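Street party planning, March, started at 7pm in Jasmina's front room. Me (Nataša Lazarević) taking notes again. Here: Jasmina Pavlović, Karthik Bepari, Agustina Aravena. Amra Stojanović sent apologies and a very good lemon cake.

**Money.** We have £1061 in the account, minus £79 for the insurance, which Karthik has already paid (he needs it back please, he did mention it twice). Agustina wants a proper band this year and has been talking to Numness, who sound gloomy but do weddings. Agreed to ask their price.

**Road closure.** Form went in last week. Jasmina to chase. Karthik has 256 leaflets left over from last year and thinks we can put stickers over the date - I said fine, Agustina pulled a face.

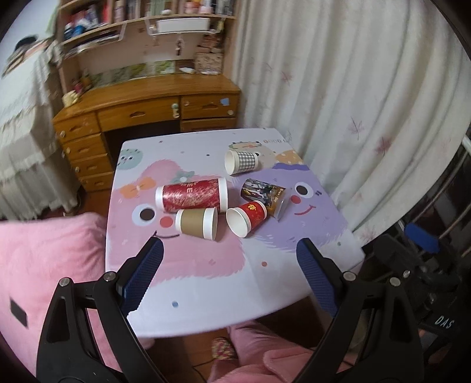

**Drinks and cups.** Long chat, far too long really! Jasmina would like everyone to bring their own mugs, and I can see that working for grown-ups, but the little ones will want something fun. I'm all for paper cups in mixed patterns, the black-and-white gingham sort next to something red and glittery, so that children can remember which is theirs. Voted three to one for paper. Jasmina asked for her mugs to be minuted, so there they are.

**Next time.** Same place, 7pm. Agustina to bring the band's answer, me to bring biscuits.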